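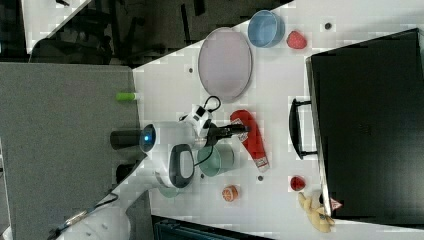
Trinidad Domínguez (born November 1931, died 21 December 2021) was a stage designer, puppet maker and documentary filmmaker. She is best known as a founder of the Plenari, a travelling theatre that toured inland towns for much of her working life, and for the short films she made about its workshops.

Early life

Domínguez was born in the river port of Ivitz, the youngest child of a sailmaker and a schoolteacher. She learned to cut and stitch canvas in her father's loft and was painting backdrops for the parish hall before she left school. She then trained as a sign painter, a trade she practised for 11 years. During this period she bought a second-hand cine camera and began to film the harbour, the fish market and the yearly boat blessing. Most of this early footage was lost when the family house was flooded. A single reel, showing the launch of a ferry, survives.

The Plenari

With the actor Sadao Ishida and the carpenter Ibrahim Adeleke, Domínguez set up the Plenari in a disused grain store at Uso. The company took its name from the Plenari Hills, where it gave its first performances. Its stage folded into two trailers and could be put up in an afternoon. Domínguez designed all the scenery for the first nine seasons and carved most of the puppets herself, favouring plain faces with few painted features so that the mood of a figure would depend on how it was held and lit.

Her best-regarded production, The Salt Road, used shadow figures behind a sheet of waxed sailcloth. Critics were divided at first. The reviewer Mohsin Malik found it slow and "lit like a cellar", although he later withdrew the remark and wrote the foreword to the published script. The play remained in the repertoire until the company stopped touring.

Films

Domínguez completed 11 short films. The best known, Glue and Horsehair, follows the making of one puppet from the first drawing to the opening night. It has no narration. The editor Saqib Durrani, who worked on her later films, described her as a patient director who would wait a full day for the right cloud — and who often threw the shot away afterwards.

Later years and legacy

Domínguez retired from the company in 2000, at the age of 69, and moved to Sial, where she taught drawing. Her sketchbooks and models are held by the town library there. The grain store at Uso was later restored as a rehearsal centre and its smaller hall bears her name.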